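I've been meaning to write this all down since March, so get comfortable, it's a long one. It's about giving up the dining room set my aunt left me and learning to live with one big round table instead.

Some background first. For years we had a long rectangular table that sat eight in theory. In practice two people sat at the far end and shouted, and the middle was where the mail lived. I loved it because it came from family and for no other reason I could name.

Then we moved to the apartment on the Setar side of the park, and the movers stood in the hallway with that table on its side, looking at the corner by the kitchen, and I knew before they said a word. It went back down in the elevator and to my cousin's place the same afternoon. She's thrilled with it, by the way. She has the mail to fill it.

So we ate on the couch for a while (longer than I'd like to admit) and I started looking. I learned a lot about tables. Did you know people will list one as "like new" and then tell you on the phone that a leg comes off if you lean?

I went to Brulik first, the big secondhand warehouse out past the car wash. They had a round one for 538 dollars and I walked around it like I was buying a horse. Lovely thing. Too tall, though, or the chairs were too short, and I sat there with my elbows up by my ears while a very patient young man pretended to straighten lamps.

The one I ended up with was 300 dollars from a listing I nearly scrolled past because the title just said "table." It was a Wednesday evening and I drove over right after supper with two blankets and some rope that I didn't know how to tie. The seller tied it for me. Bless her.

Now, round tables. I had been told they waste space and I believed it, and maybe if your room is a shoebox that's so. But there's no head of a round table, and you would be amazed what that does to a family dinner! My father-in-law has sat at the head of things for as long as I've known him. He came in, looked for his spot, and just picked a chair like everybody else.

People talk across it, too. With the long one you got whoever was on your left and whoever was on your right, and if both of them were in a mood then that was your evening. At this one there's a single conversation, sometimes two, and they keep bumping into each other.

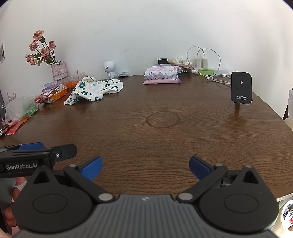

The table, faint ring and all.

I had big plans about that ring. I read everything. Mayonnaise, toothpaste, a warm iron through a dish towel, walnut halves. My neighbor swears by mayonnaise and has offered more than once to come over with the jar. I had half a Saturday's worth of energy for it, and then I sat down with a cup of tea and the energy went somewhere else.

And the longer I leave it the fonder I get. Somebody put a pot or a vase or who knows what down in the middle of their table, with people sitting around it I hope, and I like setting our serving bowl more or less over the same place.

What I did do was oil it. I bought the small tin of Prestinis for 51 dollars, which I thought was robbery, and then used so little of it that I expect to leave the rest to somebody in my will. Soft rag, go with the grain, wait, wipe, wait some more. Open a window. I did not open a window the first time and we all went to bed with headaches.

A few things I'd pass along if you're thinking of going round. Measure from the wall to where the back of a pushed-out chair will be, and then add the width of a person carrying soup. I did it with newspaper taped to the floor and the cat was beside herself.

Don't buy matching chairs right away. Ours are four different kinds, two of them from the Kanagaratnam rummage sale, and every guest has a favorite now. There's a low one with a slippery seat that children fight over and adults avoid.

And skip the tablecloth for a while. I own lots of them, round ones are hard to find and the square ones hang in points that end up in people's laps. Bare wood and a stack of cloth napkins has been plenty for us.

I do still think about the old table sometimes, mostly at Thanksgiving when we're elbow to elbow and someone has to hold the gravy. My cousin has offered to host this year. I said I'd bring the pies and she said to bring a couple of the odd chairs too, so I guess I'll be needing that rope again.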